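Folke Strand has repaired accordions in Listalitz for 15 years. He learned on a Jillalik button model that his aunt bought secondhand, and he still keeps it tuned.

"Most of what comes in has bad wax," he said. "The reeds are fine. Somebody left it in a hot car." 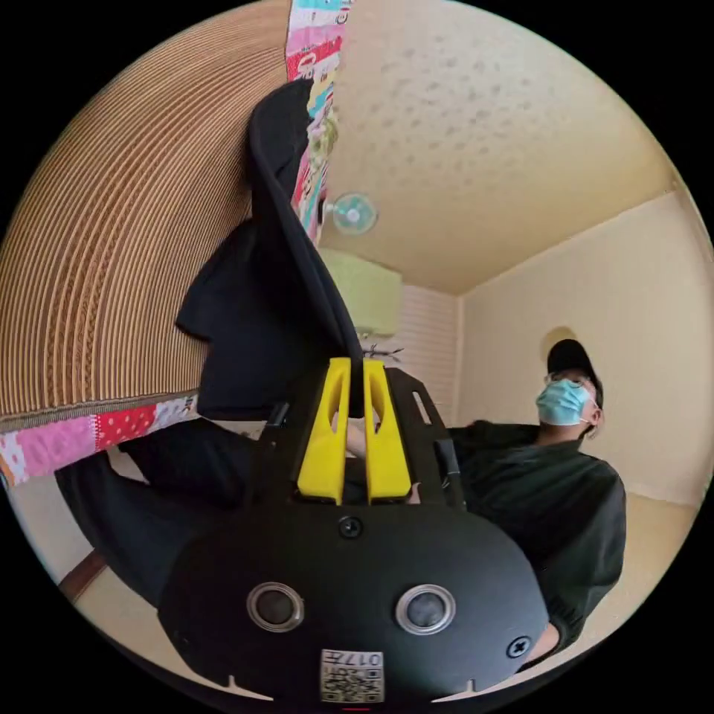

Strand charges by the hour and keeps every job in a notebook, which is now up to number 1084. He marks each case with a paper tag, and he has no interest in square codes like the one on the small white label next to the "017." "I can read my own handwriting," he said.

He plans to take in fewer full rebuilds after October. Two are waiting now, both from the same dance band.

"A rebuild is a winter job," he said. "I told them spring, and they said fine."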